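# Mildale: The Complete Series (DVD box set)

**Format:** DVD, region 1, NTSC
**Discs:** 21
**Episodes:** 65
**Publisher:** Urnley Home Video
**Status:** In stock

All five seasons of the hospital drama *Mildale* in one box. The set replaces the single-season releases, which are out of print apart from Season 4. If you already own those, read the section on differences before you order, as the episodes themselves are the same transfers for the last two seasons.

## What's in the box

- Seasons 1 to 5, thirteen episodes each, on four discs per season
- One bonus disc
- A 106-page episode guide, softcover
- Hard outer slipcase with five inner cases

Episodes run 44 minutes on average. The Season 3 finale is the longer cut that aired once and was trimmed for repeats. It was missing from the earlier Season 3 release, and customers have asked for it more than anything else on the list.

The bonus disc has the unaired pilot, a set visit from Season 2, a reunion panel, and 28 deleted scenes. The deleted scenes are grouped by season and can be played one at a time or straight through. A few still have temporary sound, and two have no music at all. The unaired pilot has a different actress in the role of the night supervisor and a different ending. It has been left as it was found, with a time code along the bottom of the picture.

## Picture and sound

Seasons 1 and 2 were shot in standard definition and framed for 4:3. They are presented that way here. Seasons 3 through 5 are widescreen. Your player may need its aspect setting left on automatic, or the early episodes will look stretched.

The first three seasons have been newly transferred for this set. Night exteriors in Season 1 are much easier to follow than on the old discs, where the ambulance bay was close to black. Some grain remains.

Sound is Dolby Digital 2.0 for Seasons 1 and 2 and 5.1 for the rest. English subtitles are on every episode and on the deleted scenes. The reunion panel has none. There are no foreign-language dubs.

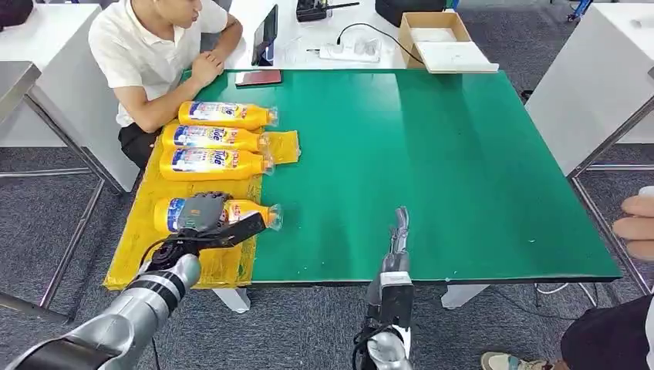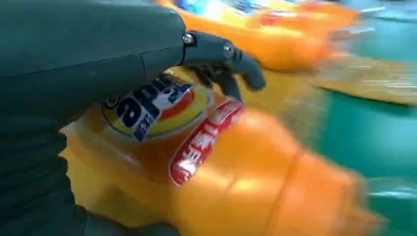
## Music changes

Like most sets of this kind, this one has some replaced songs. Lamrani Pictures cleared most of the original music, including the theme and the song over the Season 2 wedding. Five songs could not be cleared:

- Season 1, episode 4: bar scene
- Season 1, episode 11: closing montage
- Season 2, episode 6: car radio, under dialogue
- Season 4, episode 2: waiting room
- Season 5, episode 9: end of the party

No scenes were cut or shortened to remove a song. The montage in episode 11 is the one viewers are likely to notice. The replacement is a piano piece from the show's own score.

## Differences from the single-season releases

| | Single seasons | Complete Series |
|---|---|---|
| Season 1–3 transfer | Original | New |
| Season 4–5 transfer | Original | Same |
| Long Season 3 finale | No | Yes |
| Unaired pilot | No | Yes |
| Deleted scenes | Season 4 only | All seasons |
| Commentaries | Six | Six, same tracks |
| Gag reels | Seasons 2 and 4 | Not included |

The gag reels were left off over a rights problem with the clips. If you want them, hold on to your old Season 2 and Season 4 discs.

## Does it include Stumby?

No. *Stumby*, the one-season spinoff that followed the paramedic crew, is sold separately. The crossover story began in *Mildale* Season 5, episode 7 and finished in the second episode of *Stumby*. Only the first half is in this box. The episode guide gives a one-paragraph summary of the second half so the rest of Season 5 makes sense.

*Stumby* fans who never watched the parent show can start with Season 4, when the crew is introduced.

## The episode guide

Each episode gets a page with the cast list, original air order, and a short synopsis. The synopses give away endings, so first-time viewers should keep the book closed until they have caught up. Episodes are listed on the discs in the order the producers intended. The network swapped two Season 1 episodes on first broadcast, and the guide notes which ones.

## Shipping and returns

Orders ship in a double-walled carton. The slipcase is heavy cardboard and the corners can get dinged if the box is dropped, so please check it when it arrives. We replace cases damaged in transit if you write to us within two weeks.

Opened sets can be returned only for a faulty disc. Tell us the season and disc number printed on the label and we will send that disc alone. You do not need to mail back the whole set.

A small number of copies from the first pressing had Season 2, disc 3 printed with the label for disc 4. The contents are correct. Copies shipped since July have the right label, and free replacements are available for the earlier ones.

*Page last updated October 7, 2018.*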